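Lehtinen night guard
For people who grind their teeth in their sleep

I've been grinding my teeth at night for years, and I got fed up with guards that felt like a mouthful of rubber. So when I set up my little shop I knew which one I wanted to stock first. The Lehtinen is a slim, clear guard for the upper teeth, made from the impression you take at home with our putty kit. I wear one myself and most nights I forget it's in!

It comes in two thicknesses. Go for the thinner one if you clench, and the thicker one if you really grind (your partner will know which). Gidalberg, the lab that makes them for us, keeps your model for 336 days, so a second guard can be ordered without doing the putty again.

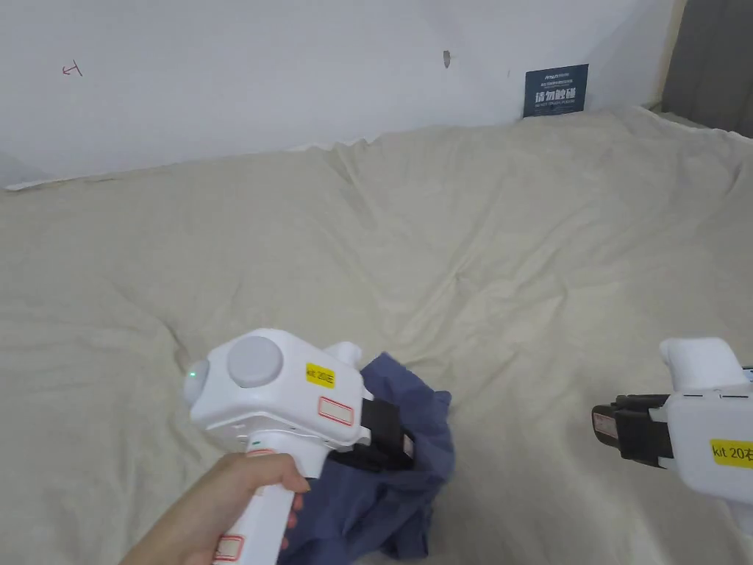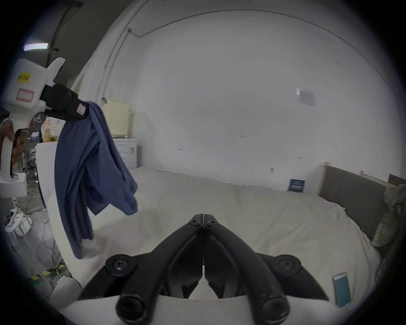 What's in the box
One guard, a vented case, and a tube of Clomivura cleaning tablets — 30 of them, one a day. Drop one in a glass of cool water while you have breakfast. Please don't use hot water, it can warp the guard.

Delivery and fit
Allow 22 days from when the lab gets your impression. If it feels tight after the first week, send it back and we'll adjust it for free. Do see your dentist first if you've got loose teeth, a brace or a sore jaw.

Order code: Mestusov 3000
Page updated 2018-04-24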